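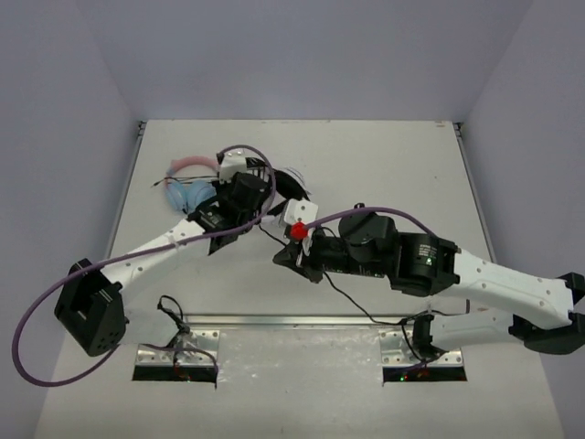

Abb. 1: Zwei Roboterarme über weißer Arbeitsfläche

Ultell: Transkribierte Fahrplanaushänge, Version 1.1
3. März 2022 | Datenpflege Clendlow

Wir verwenden Cookies, um die Nutzung dieser Seite auszuwerten. Einstellungen / Zustimmen

Inhalt
Ultell enthält Transkriptionen gedruckter Fahrplanaushänge aus dem Überlandbusverkehr im Bezirk Vergara. Erfasst wurden 4.000 Aushänge von 50 Linien. Nach Dublettenprüfung und Ausschluss unleserlicher Blätter verbleiben 3.671 Datensätze. Die Scans selbst sind nicht Teil des Pakets.

Dateien
aushaenge.csv: ein Datensatz pro Blatt
abfahrten.csv: eine Zeile pro Abfahrt, verknüpft über blatt_id
fussnoten.csv: Fußnotenzeichen und aufgelöster Text
Kodierung UTF-8 ohne BOM, Trennzeichen Semikolon, Dezimalzeichen kommt nicht vor.

Felder in aushaenge.csv
Die Tabelle hat 11 Spalten. Pflichtfelder sind blatt_id, linie, haltestelle und gueltig_ab. Fehlt auf dem Blatt ein Gültigkeitsdatum, steht in gueltig_ab der Wert NA. Haltestellennamen sind zeichengetreu übernommen, auch bei offensichtlichen Druckfehlern; die normierte Form steht in haltestelle_norm.

Erfassung
Jedes Blatt wurde zweimal unabhängig abgeschrieben und mit dem Werkzeug Kidodus abgeglichen. Bei Abweichungen entschied eine dritte Lesung. Handschriftliche Überklebungen haben Vorrang vor dem Drucktext und sind mit ueberklebt=1 markiert.

Bekannte Probleme
- Abfahrten nach Mitternacht sind dem Vortag zugeordnet (24:10 statt 00:10). Viele Parser lehnen das ab.
- Fußnoten zu Schulferien wurden nicht in Kalenderdaten umgerechnet.
- Linie 7 wechselt im Bestand den Betreiber, behält aber ihre Kennung. Auswertungen nach Betreiber müssen zusätzlich gueltig_ab berücksichtigen.

Lizenz und Zitierweise
CC BY 4.0. Bitte mit Versionsnummer zitieren. Version 1.2 ist für Mai vorgesehen und ergänzt die Tarifzonen.

Fehlermeldungen bitte mit blatt_id über das Kontaktformular.

Kontakt | Impressum | Datenschutz | © 2022 Clendlow | Nach oben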